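Cryolipolysis: fixed cycle time or go by skin temp?

vostell_rn
Our clinic replaced its older fat-freezing unit with a Nilmont in September. The manual gives one cycle length for the flank applicator. The previous unit let us adjust by skin temperature. Is anyone still adjusting, or do you run the default?

Esau27
Default. The cooling plate regulates itself. Changing the time on top of that gives you two variables and no way to compare patients.

macantsaoi
Disagree. Tissue draw differs a lot between a firm flank and a soft one. I log plate temperature every 4 minutes and end early if the patient reports sharp pain after the numb phase. 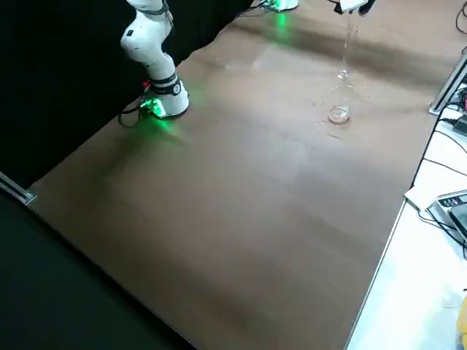

vostell_rn
Pain is one input, but the sensor reading is what I want to discuss. Ours reports a fault code (542) when the gel pad shifts, and the unit then pauses without a tone. The only cue is on the screen, which faces the wall in our room. I would settle for a status light at the bottom of the housing, like the green one on the base of that white arm, bright enough to color the tabletop. You would catch a change from across the room.

Esau27
542 is pad contact on ours too. Reseat the pad and restart the full cycle. Do not resume.

macantsaoi
Restarting in full means the area gets the partial cycle plus a complete one. I would stop, let the skin rewarm, and rebook. Frostbite risk is low but it is not zero.

Esau27
If it paused in the first 20 seconds there is no meaningful exposure. Past that, fine, rebook.

vostell_rn
The log does not show when it paused, only that it did. I will ask support on Thursday whether the timestamp can be turned on.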